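The new Friesen update came out on Monday and I played it the whole evening, so here are my impressions in a few posts.

First the size. It is 9 GB on PC, and you need to restart the launcher one time or the download stays at zero. I lost half an hour with this.

The map Clitstead is back, with the old harbour open again. The fog is less heavy now, and I can finally see who is shooting at me. 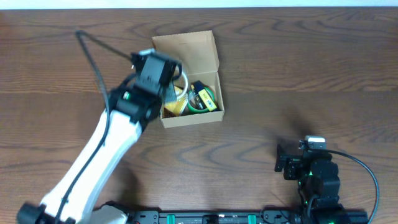

Annelies Goossens
Writes about co-op and strategy games

Co-op goes up to 8 players. We tried it with 5 and had no lag, only one crash when somebody joined late.

The new class, Ulisero, costs 200 tokens. If you play regularly you probably have them already. Her shield is strong – maybe too strong – and I expect they will make it weaker in April.

What I miss: you still cannot change the keys for the radio menu. Plimberg, the studio, says it is on their list. It was on their list last year also.

Saves from the old version work, but make a copy before. My friend's custom loadouts were all empty after the update.

Tomorrow I try the hard mode. If you want to join, send me a message, evenings are best for me.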